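The Last Sandwich Deserves Better

By Joscha Ruppert
Apr 20, 2024

I have a grievance against the basket, and I'd like it heard before lunch.

At some point in the past few years, every place that sells a sandwich to a person in a hurry decided the sandwich should live in wicker. The gas station on Plorkwood has wicker. The lobby counter in my building, which is called Gurnon and charges accordingly, has wicker. Somebody saw a picnic once and the rest of us have been paying for it.

My objection is to what happens at the end of the day, when the basket holds a single sandwich. A full basket says bakery. A basket with one sandwich in it says that other people looked this one over and had thoughts. It may be a perfectly good sandwich. It may be the best of the batch. But it's lying there on its side with all that weave around it, and I have walked past it for a granola bar more often than I care to admit.
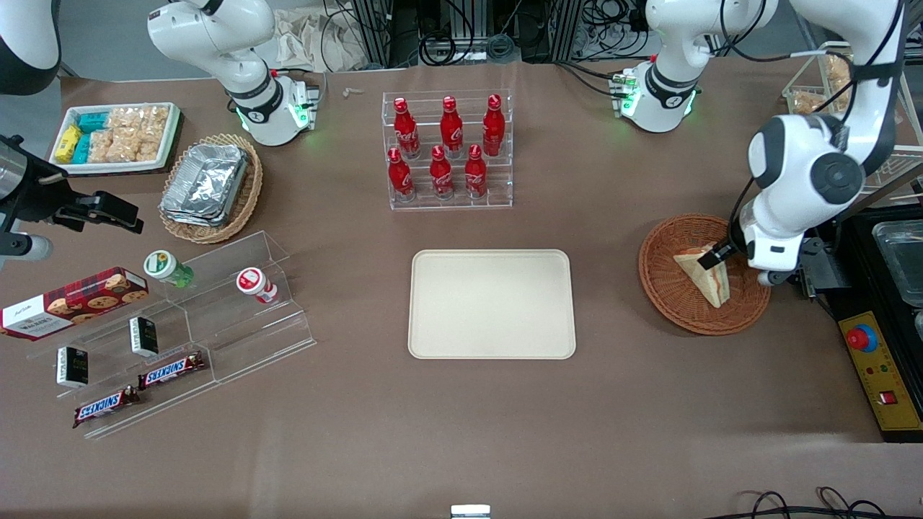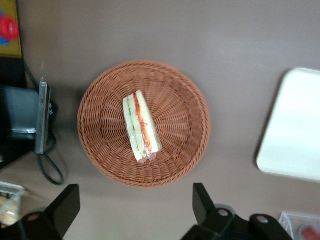
One sandwich, one round basket, and an empty tray beside it.

Consider the drinks. Bottles get a clear rack with tiers, like a choir. They stand up straight and face you. Chips get a tray and are allowed to crowd together, which is how chips look best. Even foil containers have the sense to stack. The sandwich, which is the only thing on the table you could call a meal, gets to lie down.

My friend Duyên Trịnh ran the counter at a place called Narar for 4 years and thinks I'm being dramatic. Her position is that people like a basket because it looks as if somebody went to some trouble. She once moved the egg salad from a basket to a plain white tray, and had complaints by noon. "They said it looked like a hospital," she told me. I said a hospital was at least honest about egg salad. She changed the subject.

I'll give her this much: a tray with nothing on it is no beauty either. But put a sandwich on a tray, cut side up, and I can see what I'm getting. I can see the green stripe and the orange stripe and decide whether I feel like vegetables today. In a basket I have to lean over and tilt my head -- and by then I've breathed on it, and decency says I have to buy it.

Maybe that's the business model. If so, it has worked on me 2 times since March, and both were tuna.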